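Progress report to the Ekpo Fund
Project: Film wrapping for returned and second-quality housewares, Brallero packing room
Reporting period: October to April 2020

1. Status

The packing room at Brallero has moved from mixed void fill (shredded paper, newsprint, offcut foam) to a single clear film for all rounded and irregular items. Work package 1, selection of film, is closed. Work package 2, wrap method and handling, is open and on schedule. Work package 3, carton redesign, has not started and depends on a decision requested in section 5.

2. Film selection

Two films were compared. Fikari supplied a stiff grade and a soft grade, both translucent, both on 500 mm rolls. The stiff grade held its shape well over flat sides but sprang open at the tail unless taped. The soft grade stayed down on curved surfaces with a single tape tab and was easier to tear to length at the bench. The soft grade was adopted and the remaining stiff stock has been set aside for flat goods.

3. Wrap method

The current method is one sheet per item, laid over the top and gathered underneath. Two points remain under review. The first is bunching at openings, where the film can ride up and leave the rim of a hole exposed. The second is the crumpled lower edge, where excess film takes up space in the carton and makes it hard to seat the item level. Trimming the sheet reduces the second problem but makes the first worse on wider pieces. 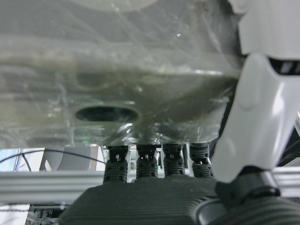 Figure 1. Film over a rounded item, with small creases along the lower edge and bunching at the rim of the opening.

A trial lot of 100 items was wrapped to the current method and packed in standard cartons. On opening, 13 had film displaced from a rim or handle. No breakages were recorded in the lot. Displacement was confined to items with a side opening; closed forms stayed covered. A second strip of film passed across the opening before the main sheet goes on is now being tried. It adds a step at the bench, and the labour cost has not yet been measured.

4. Variances

Film consumption is above the original estimate. The estimate assumed sheets cut to size, whereas operators have been tearing by eye. A marked edge has been fitted to the bench — consumption will be reported again next period. The Stendodetti cartons arrived late and the trial was packed in old stock of the same nominal size.

5. Decisions requested

Approval to carry the unspent tape allowance into work package 3.
Confirmation that items with side openings may be reported as a separate class.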